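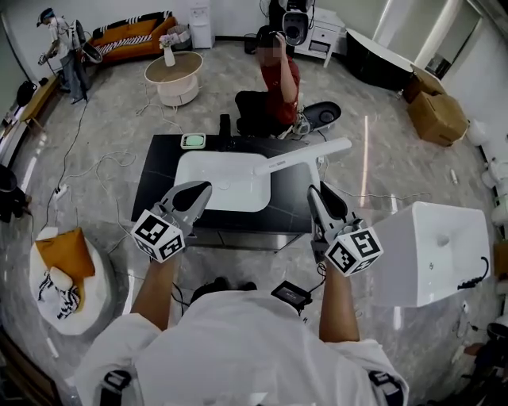
Figure 2. Collection with the paired hand-held grippers at the washbasin station, seen from the head-mounted camera. The marker cubes used for pose recovery are fixed near the handles.

Home | Current Issue | Archive | For Authors | Search

Filed under: Robot Learning, Data and Methods

3. Data Collection

3.1 Hand-held capture

The demonstrations used to train the Sivov policy were gathered without a robot. Operators performed each household task by hand while holding a pair of grippers whose jaws match the end effectors of the target platform. This arrangement was chosen after an early comparison with teleoperation, in which operators needed far longer to complete the same tasks and tended to avoid motions that required both arms to move at once. With the hand-held devices, operators kept most of their natural speed and were able to use two hands freely.

Each gripper carries a cube printed with black-and-white fiducial patterns (Figure 2). The pose of the cube is estimated in the view of the head-mounted camera, and a fixed transform, measured once for each device, gives the pose of the gripper tip. Because several faces of the cube may be visible at the same time, the estimate is usually stable when one face is turned away or partly covered by the forearm. Where no face could be detected for a short interval, the missing poses were filled by interpolation. Longer gaps caused the demonstration to be rejected.

The head-mounted view was preferred as the main source of images for two reasons. It follows the attention of the operator, so that the object being handled is seldom outside the image, and it can be matched closely by a camera placed on the head of the robot. Its main weakness is motion. Operators turn their heads quickly when moving between objects, and the resulting blur reduces the number of usable marker detections. Operators were therefore asked to complete each head movement before starting to reach.

3.2 Stations and tasks

Collection took place in a furnished space prepared by Nadico, in which separate stations represent parts of a home. The washbasin station consists of a white rectangular basin set in a black countertop, with a long faucet and a soap dish behind the basin. Tasks at this station included moving the soap between the dish and the counter, placing small items in the basin and removing them, and wiping the surface beside the faucet. The dark countertop and the white basin proved useful as a test of exposure control, as automatic settings often lost detail in one of the two surfaces. Exposure was fixed for each station before recording began.

The surroundings of each station were left as they would be during ordinary work. Furniture, cables, stored items and other people may appear behind the work surface. An earlier set, recorded by Prelivo against plain screens, gave policies that performed well in the same room and poorly elsewhere. No screens were used in the present collection, and no attempt was made to remove the background during training.

Small changes were made between demonstrations. The operator moved the object to a new starting position, chosen from a printed sheet, and altered its orientation. Larger changes, such as exchanging the object for another of the same type, were made after every 50 demonstrations. The order of tasks was varied between operators to limit the effect of practice on any one task.

3.3 Procedure

Operators completed 20 practice trials before their first recorded session. These trials were discarded. At the start of every session the operator held both grippers still in the view of the head camera, opened and closed each pair of jaws fully, and then touched the tips together. The first step confirmed marker detection, the second set the range of the jaw opening, and the third provided a check on the relative position of the two devices. A session was restarted if the measured tip positions differed by more than the permitted tolerance.

A demonstration began and ended with both grippers held above the work surface. Operators were told to continue after a minor slip, such as an object turning in the jaws, and to recover as they would in normal use. Recoveries of this type were kept and labeled. Demonstrations in which an object was dropped to the floor were stopped and excluded.

3.4 Review and final set

All recordings were checked in the Kokkinos annotation tool. An automatic pass removed recordings with long tracking gaps or incomplete sensor streams. The remaining recordings were then viewed by 2 reviewers working separately, who marked the task outcome and the time at which each contact began. Disagreements about the outcome were settled by joint viewing. Where agreement could not be reached, the recording was left out.

The final set contains 3000 demonstrations across all stations. Recordings from the washbasin station were rejected more often than those from the table station, chiefly for loss of tracking when the operator leaned forward over the basin. The effect of this imbalance on the trained policy is examined in Section 5.

Article published 26 June 2018 | Copyright the authors | Contact the editorial office | Back to top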